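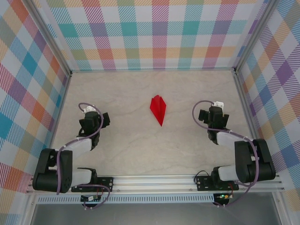 Does the color of a sheet of paper change how well it folds?

Color alone tells you very little. Weight, coating and grain direction matter far more, and most packaging mentions only the first.

ZASTISVILLE, July: Rasstead, a maker of craft and school papers, today released the results of its own folding trial and said it will remove the words "perfect crease" from every pack it sells. The company found no good evidence for the phrase, in its own catalog or anyone else's.

The trial took place at the Rasstead workroom in Zastisville. Staff folded 1,183 sheets from eight paper lines into simple long shapes with a center crease, then opened each one and looked at the fold line under a desk lamp. A sheet passed if the surface had not cracked and the crease ran to the tip without wandering. Three of the eight lines did well enough that Rasstead is willing to recommend them for beginners. The other five remain on sale with plainer wording.

"We have printed some silly things on our wrappers," the company said in a statement. "Paper that folds itself flat, paper that forgives mistakes. We asked where those lines came from, and the answer was a sales meeting."

Glossy stock got the closest look. Shoppers like it, and stores like to put it near the register. In the trial, coated sheets folded across the grain showed pale lines along the crease more often than uncoated ones, and the darker the color, the easier the lines were to see. Red was the color the staff argued over most. Rasstead does not claim that red paper is weaker. Flaws that would go unnoticed on cream paper simply show up on it.

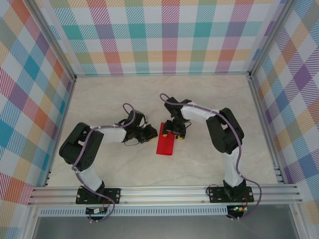
Red rectangle on the marbled work surface, plaid walls behind.

The company is also dropping its Dorkik folding guide in its present form. The guide promised that anyone could make a neat paper boat after reading it once. Rasstead gave it to people who had not folded paper since school, and a good many of the boats leaned. The trouble was usually the first crease. A small error there had grown into a crooked point by the last fold, and the guide gave that first step a single line of text.

A rewritten Dorkik guide will spend its whole opening page on the center crease. It will tell readers to match the corners before pressing down, to work on a hard surface, and to start over if the edges are off. It will carry no skill rating. The company looked at several rating systems and could not find two that agreed on what "easy" meant.

The Ríos pack, a mixed set of 200 sheets, will be the first to carry the new label. It will list sheet weight, whether the paper is coated, and the direction of the grain. The price is unchanged. Rasstead makes no promise that the pack will improve anyone's folding.

Readers should treat the trial with some caution as well. It was carried out by the company that sells the paper, the judging was done by eye, and no competing brand was included. Humidity in the workroom was not recorded. Rasstead says it would welcome a repeat by someone with nothing to sell.

Packs with the old wording will stay on shelves until they sell out. The paper inside is the same.

About Rasstead
Rasstead makes folding, drawing and school papers in Zastisville. Its lines include Ríos mixed packs and the Dorkik printed guides. Trial notes are available to stores and teachers on request from the company's Zastisville office.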